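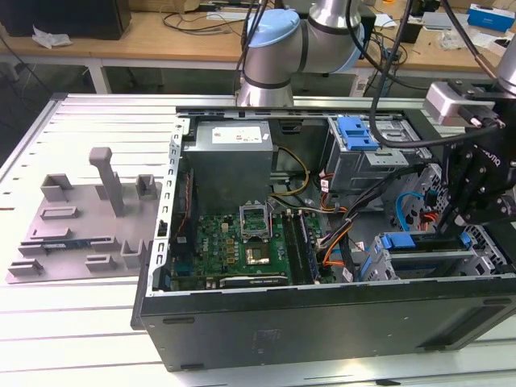
Tower season is back at the Jernport repair bench, and we could not be happier about it! After a winter of phones and tablets (so many tiny screws), February brought us a run of old office desktops, the big roomy kind with space inside for a whole hand and a flashlight. If you have never had one open, lay it on its side like this one, green board facing up, and most of what you need to find is right there: power supply in the corner, memory slots in a row, drive cages over on the far side. Look for the blue plastic too. On this case the blue bits are the latch and the tabs on the drive cages, and once you start spotting them you see how much thought somebody put into getting these machines apart without a fight.

The towers come to us through Werkeo, who clear out offices when people move, and they usually arrive in batches of 3 or 4 on a cart. Some go back out as working computers for homework and job applications. Others are too far gone for that, and those become our parts shelf, which is honestly half the fun. A drive caddy from one machine, a good power supply from another, and suddenly a computer that was headed for scrap is booting up on the bench and everyone in the room is cheering at a fan noise.
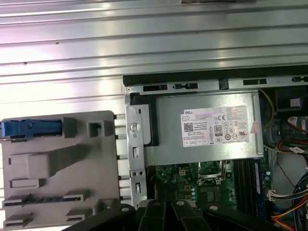 A word about tight spots, as we get asked about them at every open bench. The rule around our place is look first, pull second. Desktop makers love hiding a release under something else, and it is very easy to lean on the wrong piece and hear that horrible little crack. When you come to a gray plastic part with a bright blue latch along the top, like the one tucked under the ribbed metal here, start with the blue. Try it gently, see which way it wants to travel, and keep your fingertips off the cut metal edges of the case while you do it. (We keep a box of bandages by the door. It gets used.) If the latch moves and the part still sits tight, check for a cable before you try again. There is nearly always a cable.

We have also been getting braver about processors. Those sockets look scary the first time, with the metal bracket standing up in the air and all that delicate stuff underneath, so we are running a short session on nothing else. You will practice on boards from the parts shelf, so there is no way to ruin anything that matters! Lift the lever, open the bracket, hold the chip by its edges, and match the corner mark before you set it down. Never press on it. It should settle in under its own weight, and then the bracket does the work.

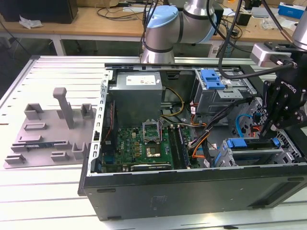

After that we will move on to cable routing, a subject on which feelings run high in our group. Please bring your own opinions about twist ties.

Our other bit of news is that Ekpo has given us shelf space for the finished machines, so they no longer have to live under the coat rack. Walex is our drop-off point for donations as before, side door, any time before 5. Desktops of any age are welcome, and so are keyboards, mice and spare power cords. We can never have enough power cords. Please no big glass monitors this time, we are full to the ceiling with them.

Come by even if you have never held a screwdriver. Tea is on from 4.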